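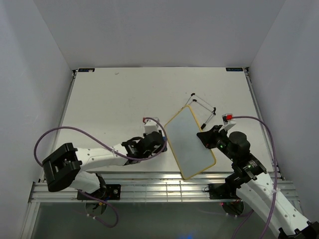

How long should you leave a new sourdough starter before baking with it? Wait until it doubles between feedings three days in a row, which took mine 13 days.

I started this one in October with whole rye from the Mornisley mill and tap water. A lot of guides say a week. My kitchen is cold in the morning and I think that slowed it down.

First 2 days it bubbled like crazy. That's mostly other bacteria, so don't bake with it yet. Then it went flat and smelled like gym socks. I kept feeding it.

Feeding schedule, since people keep asking: once a day at 7 a.m. until it wakes back up, then twice a day. Equal weights of starter, flour and water. I toss the rest or put it in pancakes.

Use a scale. Cups of flour vary too much and you end up with paste one day and soup the next.

I put a rubber band on the jar at the level right after feeding. If the top is well past the band by dinner and the surface is domed, it's in good shape. If it has already sunk in the middle, it was ready earlier and needs food.

Flour notes. Rye got it going. After that I switched to Putell bread flour, which is cheaper and makes it easier to see the rise. The Kahsay all-purpose worked too but the starter stayed thinner.

Gray liquid on top is fine. It's hungry. Pour it off or stir it in. Pink or orange streaks, or anything fuzzy, means throw it all out and wash the jar.

First loaf was dense near the bottom. I cut it while it was still hot, so part of that is on me. Second one I left on the rack overnight and the crumb was a lot better.

Now that it's going, mine lives in the fridge. I take it out Friday night, feed it, feed it again in the morning, and mix dough in the afternoon. It goes back in the fridge with a fresh feeding after that.

Someone asked about the jar. It's a plain wide-mouth one from the hardware store in Luvgate. Leave the lid loose. I screwed one down tight once and it hissed at me when I opened it.

Rye loaf is next. I'll post the weights if it comes out decent.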